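A Lemon, a Lime and 2199 Tries

The first surprise at the Plollside lab is how much it feels like a kitchen. There are bowls, a mug stand, a folded towel. The second is how slowly everything moves. Moving one piece of fruit can fill most of a minute, and the team behind the Drulach project loves every second of it, because every second gets recorded.
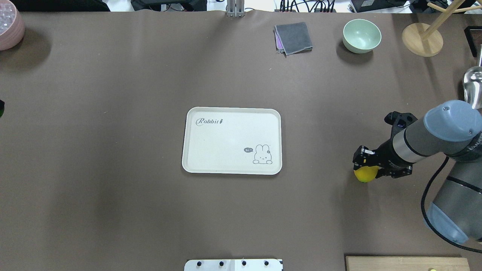
Learning by being shown

Drulach is a learning system, and it learns from examples. A person guides the arms through a small chore, the cameras and joint sensors log it, and the result goes into the pile. When I visited in October the pile stood at 2199 examples, 718 of them with fruit. The goal for the winter is a robot that can set out a drink without being told where anything is.
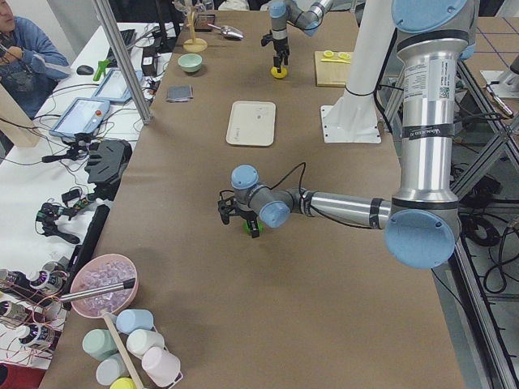

Two arms share the papered worktable at Plollside.

What makes a good example? Variety, mostly. The crew shifts the bowl a little, swaps the hand that does the work, starts over. Fumbles are kept too – a slip followed by a neat recovery is treated like gold here, and I can see why!

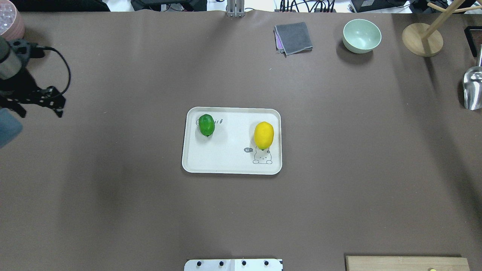
An earlier set, Yang, had 568 examples and hardly any changes in layout. The model trained on it did fine until the towel moved. Now the layout changes after every short batch.

Metal is the next big thing on the list. Shiny tools throw back the lights and confuse a camera up close, so the team wants plenty of views from the wrist.
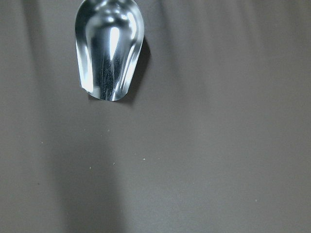
Those clips will be sorted at Rarnthorpe, the partner lab, where each one gets a start mark, an end mark and a plain sentence saying what was done. The sorting takes about twice as long as the recording. By four in the afternoon the next batch was ready to send, and the crew was already arguing happily over where to put the bowl.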